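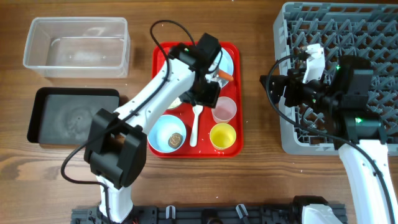
*Two-arm table setup, left arm over the red tray*

**Left arm freezes over the tray, error 3214**

**Fleketti**
My left arm stops partway through clearing dishes and throws 3214. The right arm keeps going. It happens after 20 minutes, mostly when the wrist is stretched out over the tray. Restarting clears it for a while. Bad motor?

**Hutsuliak**
Check the cable before you buy a motor. 3214 on ours meant the wrist dropped off the bus. Cut power, hold the arm up so it doesn't fall, and reseat both ends of the cable. Yours makes a wide curve out by the black joint. Make sure it can't snag there. If it still drops out, swap in a spare cable.

**ruren1789**
had the same thing, turned the speed down and it went away. never found out why

**Pleta**
Slowing down only hid it on mine. Also set the right arm to stop when the left one faults. By default they don't talk to each other, and mine hit the stalled gripper.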